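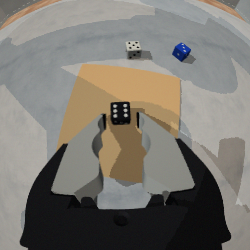

Chenxi Guo wrote back that I just haven't had a properly soaked bean, and that an overnight soak with salt changes everything. Fine. I soaked the beans.

Posts > Kitchen > Threads

Last updated 6/13/25

1/ Same bag of black beans, two pots. One soaked for 16 hours in salted water, one rinsed and dumped straight in. Same burner size, same lid, same bay leaf (which I also have doubts about).

2/ The soaked pot was done first, I'll give them that. The dry pot took longer but I was doing laundry. Nobody in my house was standing there with a fork.

3/ Skins: a little smoother on the soaked ones. Broth: darker and better from the unsoaked. I'd take the broth. My sister took the skins — she also rinses canned beans twice, so weigh that how you like.

4/ "But the gas." Everyone ate from both pots over two nights. I'm not going into detail. I noticed no difference and neither did the dog.

5/ The Undulia recipe has 478 comments and most of them say "can't wait to try this!" That isn't a review. Somebody please cook the thing and then type.

6/ It also wants a pinch of baking soda. I tried that back in February and got soapy mush. Maybe my pinch is big. Maybe it's a bad idea.

7/ Salt in the cooking water does NOT make them tough, by the way. I salt at the start, every time, and they go soft. Old beans stay hard. Check how long that bag has been in the cupboard.

8/ Chickpeas I still soak. Haven't tested those side by side and I'm out of clean pots.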